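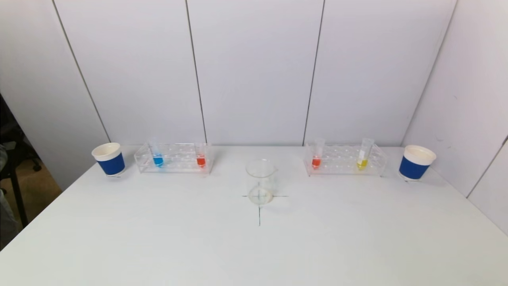 Financial Crime and the Courts, Unit 6
Insider loans and the director who leaves the country
Notes by Philomena Appiah, updated 3/15/22

A few of you asked for these notes in writing after we ran out of time on Nolgate, so I've typed up what was on my cards and filled in the gaps. Please read them next to the case packet (the blue tabs matter most, and page 23 has the loan chart I kept waving at you).

Let's go back to where we left off. A finance company takes deposits from the public and lends the money out. Fine so far! The trouble starts when the person who signs off on the loans is also, quietly, the person getting them. We call that insider lending. Some of it is legal if it's disclosed and approved by people with no stake in it. What happened at Nolgate was hidden, and the hiding is what turns a bad loan into a criminal case.

How the loans moved
The managing director had the company lend to a firm called Irus. Irus had an address, a letterhead and a bank account, and as far as anyone could show in court, no customers. Within days of each loan, Irus passed most of the money to Harnau, and Harnau bought land. The land was in a cousin's name. I know it feels like a lot of names, so draw it out with arrows. I still do, every single year.
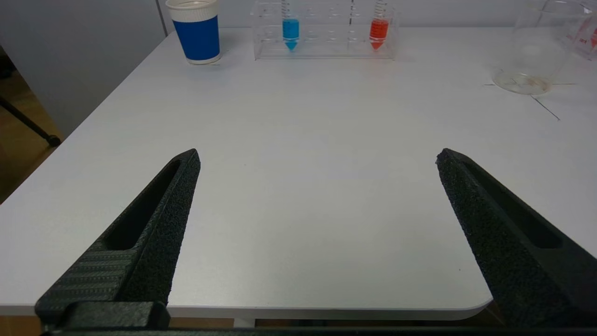 Gripper with its two fingers apart, over a white tabletop.

Some words you'll need for the quiz:

Shell company: a company with little or no business of its own, often used to hold or pass along money. Owning one isn't a crime by itself.

Layering: sending money through several accounts so that it's hard to see where it started. Irus to Harnau is your layering step.

Nominee: a person who holds property on paper for somebody else. The cousin, in our case.

Freezing order: a court order that stops someone from selling or moving property while the case goes on. It doesn't hand the property over to the victims (half the class mixed this up last time, so please look at it twice).

There were 406 depositors on the first claim list. Keep them in mind when you read the judgment, because the lawyers spend 22 pages on who owned Harnau and barely a paragraph on the people waiting for their savings.

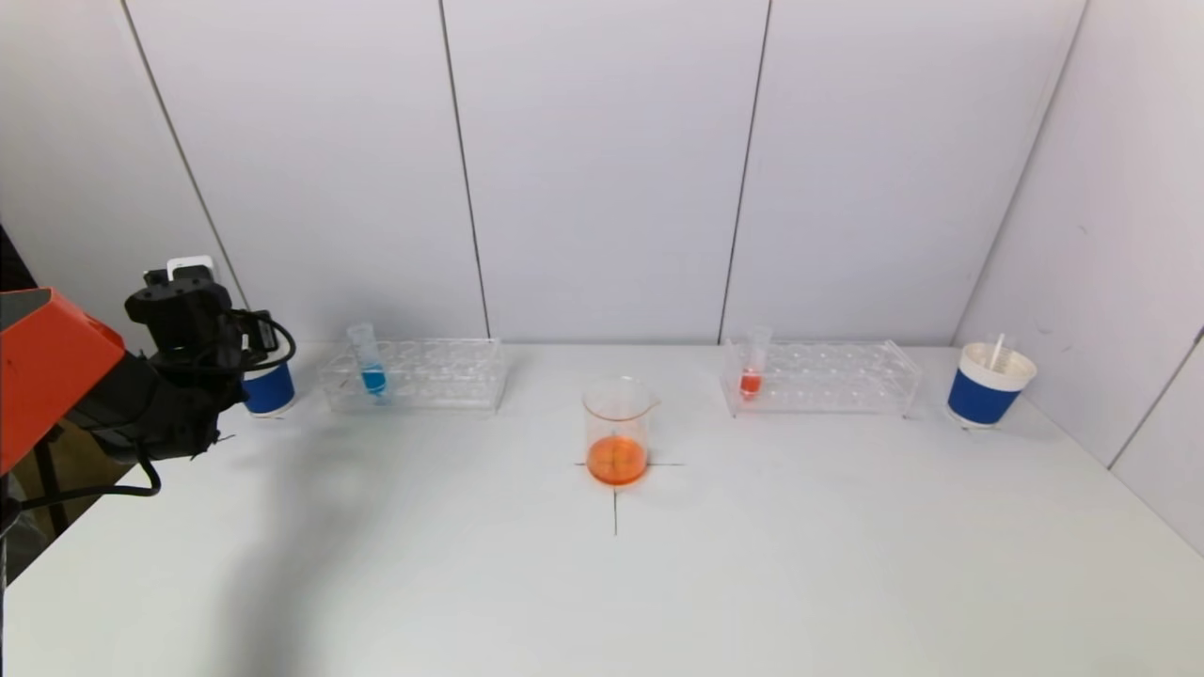 Now to the part everyone wants to talk about, the flight. The director left in August, before charges were filed, and was later arrested across the border along with his bookkeeper. An arrest abroad can go two ways. The country holding him can charge him under its own laws, say for using false identity papers, or it can send him home through extradition. Often it wants to do the first before it gets to the second, and that can take years. Students hate this answer, but it's the one you'll meet in practice.

For extradition, the court generally wants to see that the act is a crime in both places. Lawyers call that dual criminality. It doesn't have to have the same name in both countries. What one place calls criminal breach of trust, another may call embezzlement, and the judge looks at what the person is said to have done. The treaty in our packet dates from 1982 and lists crimes one by one, so there's a long argument over whether money laundering fits anywhere on the list. Read both sides before you pick one!

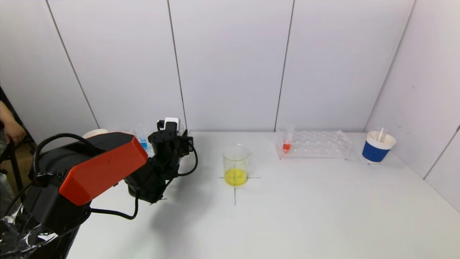 Robotic arm with an orange-red cover panel.

For next time
Read the Pangilinan opinion, at least up to the section on frozen land. Pangilinan was the firm that lent to Harnau with the land as security, and it says it knew nothing. Do you believe it? Does it matter? Bring one page, typed, with your own arrow chart stapled to the back.

If you missed the sign-up for the mock hearing, email me and I'll put you on whichever side is short. It'll probably be the defense.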